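The tape is the easy part

Marisa Colombo has read a lot of robot safety policies, and she does not think much of most of them. "They're written by people who want to have written a policy," she says. "You can smell it by page two. There's a paragraph on culture. There's a paragraph on everyone being responsible, so no one is."

Colombo spent years inspecting small factories before she started reviewing robot work areas for companies that can't afford a full-time safety officer. Her clients include Drivon, a parts supplier, and Pellegrini, which packs hardware kits. When we talked she had just finished marking up a draft standard from Gerkeo, a trade group that wants its members to follow the same floor rules for mobile and fixed robots. The draft has 35 clauses. She would keep maybe a third of them.

I asked what was wrong with the rest.

"Ask who checks it," she said. "Clause by clause. If the clause doesn't say who looks, and when, and what they do if it's wrong, it's a wish."

Floor tape is her favorite case. The draft says work positions must be "clearly marked." Colombo wants to know what a yellow square means. Does it mark where a rack is parked, where a person may stand, or where a person may not? She has visited sites where it meant all three, depending on whom she asked. "Tape wears. The edges go, and then somebody new starts and it's just decoration. And a stool ends up on the line and everybody walks past it."

She feels the same way about cables and guards near a gripper. The draft asks for a "visual check before use." She wants named points: the bolts on the finger linkage, the cable ends, the joints where a fingertip could get pinched.

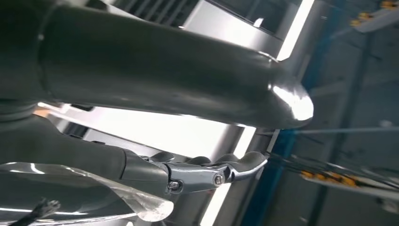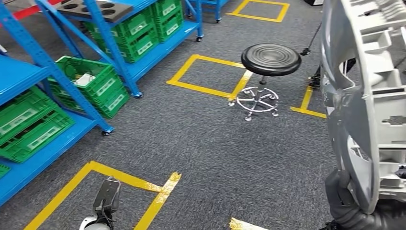

What the other side says

Cosimo Negri helped write the Gerkeo draft, and he takes the criticism calmly. He says vague wording is the price of getting firms of different sizes to sign at all. "If I write that tape is replaced every September, I lose half the room. If I write 'kept in good condition,' they sign, and then we can have a conversation."

Colombo had heard that one before. "A conversation with whom? After the accident?"

Negri does have a point about cost. One member in Hutham, he says, was quoted $1,650 to redo the markings in a single work area, and that was before anyone had decided what the markings were for. A smaller shop will look at that bill and do nothing. Colombo agrees the quote was silly. She says $500 and a clear afternoon would have covered it, provided somebody first wrote down what each color and shape stood for.

On one matter they are closer than either likes to admit. Both want a rule about stools, chairs and anything else on casters within reach of an arm. Negri's version says such items should be "managed." Colombo's says they have a marked home, and the arm doesn't run until they're in it.

I asked her whether a rule that strict would survive a busy shift. She took a while to answer.

"Probably not every shift," she said. "But you'd know it was broken. With 'managed' you can't even tell."

The comment period on the draft is still open. Negri expects the tape clause to stay the way it is. Colombo has sent in her markup anyway, with the word "who?" written in the margin next to most of the clauses, and she says she has not had a reply.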